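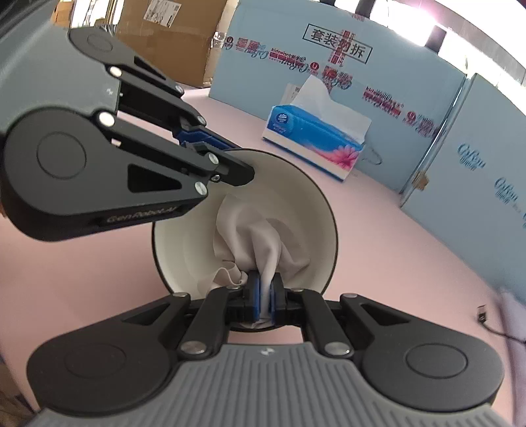 Section 7. Comparing Two Hand-Held Grippers on Soft Items

Applies to: Skembridge bench kit, Plulance recorder software

This section covers the side-by-side trial. By now you should have charged both grippers, paired them with the recorder, and stopped pinching your coworkers with them. If any of these is still outstanding, go back to Section 6.

The side-by-side trial answers one question: do your two grippers behave the same way on something limp? Rigid blocks are a poor way to find out. Almost any gripper looks brilliant on a rigid block. A crumpled cloth in a bowl is much ruder, and will show you a weak pinch or a lazy finger pad inside the first few tries.

7.1 What you need

Two hand-held grippers of the same model
One cloth, thin enough to fold between the fingertips
One bowl, wide enough for both tips to fit over the rim
A flat tabletop
The Plulance recorder, with at least 2 GB free

Note: The Skadau finger pads and the Alhassan finger pads are both blue and are not the same. The Alhassan pads are slightly softer. Check the part code on the back before you fit them, and put the same type on both grippers. Mixing them gives you a very thorough comparison of pads, and you will have learned nothing about your grippers.

7.2 Setting up

1. Wipe all four finger pads with a dry cloth. Do not use the test cloth, and do not use hand lotion wipes, however nice they smell.

2. Open and close each gripper several times with nothing in it. The fingers should travel evenly and meet in the middle. If one side lags, look at the pivot pins on that side before blaming anything else.

3. Zero both grippers in the recorder. The reading with the fingers fully closed should be 0. A fully open gripper should read some 2973 counts. A small difference between the two is fine; write it down and move on.

4. Drop the cloth into the bowl. Do not fold it. Do not arrange it. If you find yourself smoothing out a corner, drop it again.

5. Stand so that you can reach the bowl with both hands without leaning. You will be doing this for a while.

Caution: Keep fingers, sleeves and lanyards clear of the linkage plates on both sides of the housing. The gap between the plates and the inner bars closes as the fingers move. It does so without malice, but it does hurt.

7.3 Running the trial

1. Press Start on the recorder and wait for the tone.

2. Bring the first gripper in and pinch a single fold near the rim. Close until the cloth is held, then stop squeezing. More force tells you about your grip strength, a different manual entirely.

3. Hold the second gripper with its tip over the rim, open and clear of the first. This is the waiting position. Most collisions happen when the second hand gets bored.

4. Lift the fold a hand's width above the bowl and hold it until the recorder beeps.

5. Lower the cloth, open the fingers, and back out along the path you came in on. Backing out sideways tends to drag the bowl along for company.

6. Swap roles and repeat with the second gripper.

7. Carry on until each gripper has made 9 lifts. Drop the cloth afresh between lifts.

Note: A dropped cloth counts as a result. Mark it as a slip and keep going. Users who quietly redo their slips get lovely numbers and a surprise in Section 8.

7.4 Reading the results

Open the Compare tab in Plulance. Each gripper gets its own line, showing finger gap against time.

Lines nearly on top of each other: the grippers match. Go to Section 8.

One line settles at a wider gap: either that gripper is picking up thicker folds or its pads are fitted proud. Reseat the pads and run the trial again before you draw any conclusions.

One line creeps during the hold: the cloth is sliding or your hand is relaxing. Try the same gripper in your other hand. If the creep follows the hand, the gripper is innocent.

Both lines look like a mountain range: put the kit down and have some lunch.

7.5 Before you pack up

Save the run with both serial numbers in the file name. "Test" and "test final" are already taken -- they always are. Leave the fingers slightly open for storage so the pads do not take a set, and put the cloth back with the kit.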